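Let them bag the groceries

I help run the after-school robotics club at Usow, and every February somebody's parent asks me when the kids are going to build something exciting. They mean a robot that flings balls or shoves another robot off a mat. I get it, I love those too! But our best project in years has been putting vegetables in a plastic bag, and I'd like to make the case for it.

The setup is two arms facing each other across a table, a basket of toy produce, and a clear bag. One student drives both arms while the others watch, keep notes and argue (loudly) about what counts as a clean run. Later we train on the runs they liked. The team named the whole thing Fomine and won't tell me why.

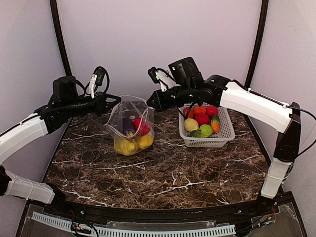

What I love is how fast it humbles everybody, me included. A pepper is easy. It's fat and it has sides. But a bag has no shape of its own, it folds over the minute you look away, and a gripper with stiff fingers has no feel for it at all. Our first afternoon we spent two hours on opening the bag and never got near a lemon. I figured half the club would quit. The next week there were 10 kids in the room and I'd only put out 7 chairs.

Then they started thinking about their own hands, which I don't think a ball launcher would ever have gotten them to do. They went home and bagged fruit in their kitchens, slowly, and came back with theories. Does the left hand hold still or does it follow? Do you let go before the eggplant touches bottom? One girl wrote over a page on how her grandmother shakes a bag open, and it was the best engineering writing I've read from a ninth grader.

Now, the contest people have a point. A date on the calendar and a crowd in the bleachers get kids working, and our trip to the Eltunier meet is still the loudest day of our year. I wouldn't give it up. I just want room next to it for work with no scoreboard, where a bad run is something you watch again with your friends and pick apart.

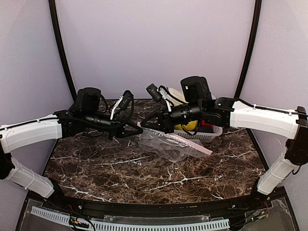
Alexiou Review, page 2

So if you run a club and you've got a couple of arms and a free table, try soft stuff. Try bags, socks, a dish towel. Let the kids be bad at it for a good long while, and let them pick the name.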